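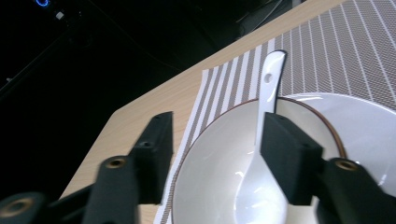
Table-Clearing Tips From My Ruvex Trial

I've had the Ruvex hand-held gripper kit on trial since January, and enough of you asked about it that it gets its own page. Short version: you squeeze it through the motions of a chore, it records them, and later the arm (sold separately, ouch) has a go at the same thing. I only have the hand-held part, and I've been teaching it to clear the table!

Spoons first

A ceramic soup spoon in a big bowl is my favorite practice piece. Lean the handle up on the rim and come in with one finger pad on each side of it. Go slow at the end. I used to snap the pads shut, and glazed spoons just skate away from you when you do that -- steel ones forgive a lot more.

Leave the placemat down

I tried a bare table and went right back. A woven mat keeps the bowl from creeping, and it's quieter too. Stripes are fine. Mine is striped and the software has never complained.

Bowls are harder

Pinch the lip, one pad inside and one outside, and lift straight up. Wide flared lips are the tricky ones. My friend Mahtab Ansari has the older Kirkum kit, which has shorter pads, and she gave up on bowls altogether and sticks to spoons and napkins.

Do small batches

Nine good tries, then stop and play them back. My wrist gets sloppy after that and I start teaching it my bad habits. The manual wants 300 for one chore (!!) so I do a few batches after lunch and call it a day.

Wipe the pads

Damp cloth, no dish soap. Soap leaves a film and then everything slips. Check the screws while you're in there; I had 2 work themselves out a little in the third week.

Would I buy it?

Probably, if you like tinkering. The grip is comfy and the playback is easy to follow, but the charging cord is way too short and the app logs me out constantly. I go back and forth on the price. The trial runs 3 more weeks and I want to try mugs before I send it back.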